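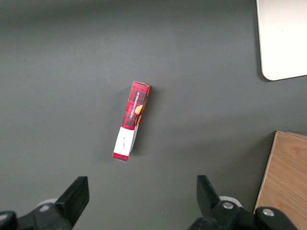

Trivholm will start selling its Drokivetti mini PC in August, the company confirmed this week, after a retailer put the machine up for preorder ahead of the planned announcement. The Drokivetti is the first desktop from Trivholm, which until now has sold only power supplies and cooling parts. Most mini PCs are built as a square, but this one is long and slim, with proportions closer to a box of vanilla shortbread, the kind that comes in a red and black tartan pack. It can be laid flat behind a keyboard or stood on end in a bracket that ships with it.

The price is $800 for a machine with memory, storage and an operating system. A bare version without any of the three will also be sold, but Trivholm has not set a price for it yet.

Details first showed up on the website of Kiiskinen, a parts retailer that also stocks Trivholm's power supplies. The listing had a full spec sheet and a set of product renders. It was taken down within a few hours, but by then screenshots had been posted to several hardware forums, where much of the talk was about the shape of the case and whether a real graphics chip could be kept cool inside it.

Trivholm says it can. The processor and graphics chip share a single power budget of 200 watts, and the board moves power from one to the other depending on the load. A game will usually push most of it to the graphics side, while compiling code or exporting video sends it the other way. Owners can lower the limit in the BIOS but can't raise it.

Cooling is handled by a single heatsink that runs the length of the case, with one fan at each end. The front fan pulls air in and the rear fan pushes it out. Under light loads both fans stop and the machine runs silent. Trivholm puts that cutoff at 20 watts, which it says covers web browsing, office work and most video playback.

"We make power supplies, so we started from the power supply and laid everything else out behind it," said Margit Løken, head of desktop products at Trivholm. "It's inside the case. There's no brick on the floor, and that decided the length."

Løken would not say how many units will be ready for launch. She said the first batch is small and that a second is already booked at the factory.

The processor and graphics chip are soldered down. Memory and storage are not. There are 2 memory slots and 2 M.2 slots, all reached by sliding off one side panel, which is held in place by a pair of ordinary Phillips screws. The Wi-Fi card is also socketed. Trivholm says opening the case won't affect the warranty, and that it will sell replacement fans and power supplies directly to owners.

Ports are split between the ends. The front has USB-C, USB-A and a headphone jack. The rear has more USB, wired Ethernet, HDMI and DisplayPort. The power button is on the top edge, next to the front intake. There is no card reader, which a number of forum posters had already complained about before the machine was official.

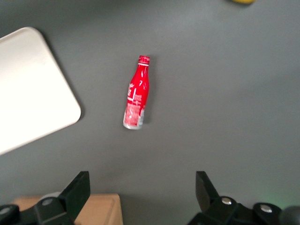 A red Coca-Cola bottle on a gray tabletop.

The Kiiskinen listing got at least one thing wrong. It described the rear USB-C port as able to power a laptop, and Trivholm says it can't. The port carries data and video, and enough power for a portable drive or a small display, but it will not charge a notebook. The retailer has since corrected its copy and put the page back up without a preorder button.

"The page was scheduled with the wrong date, and that was our mistake," said Minttu Huttunen, who manages the components catalog at Kiiskinen. "Anyone who got an order through before we closed it will have it honored at the listed price."

Huttunen said the store did not charge customers at the time of the order and will contact them before it does. The listed price was the same as the one Trivholm has now confirmed, so nobody will pay more or less as a result of the mix-up. Customers who ordered because of the USB-C claim can cancel.

On the software side, the Drokivetti ships with a small control panel called Pludby, used for setting fan curves and the power limit. It runs on Windows at launch. Trivholm says a Linux version is being tested but has not given a date. The same settings are available in the BIOS, so the panel isn't required, and it does not need an account or an internet connection to work. Fan curves are stored on the board, which means they carry over if the drive is wiped or replaced.

There are still gaps in what the company has said. It has not published noise figures for the machine under full load, and it has not shown any benchmark results of its own. The spec sheet also leaves out how the power budget is split when both chips are busy at once, as they often are in newer games. Løken said the board favors the graphics chip in that case, but that the balance could change with a BIOS update before launch.

Some forum members have also asked about dust, as the front intake sits close to the desk when the case is laid flat. Trivholm says there is a mesh filter behind the front grille that pulls out without tools and can be rinsed under a tap. No filter is fitted at the rear.

Review units are due to go out a couple of weeks before the machine goes on sale. Kiiskinen will be one of the first stores to carry it, along with Trivholm's own web shop. Preorders at both will open on the same morning, at 9 a.m., and the bare version is expected to follow later in the fall.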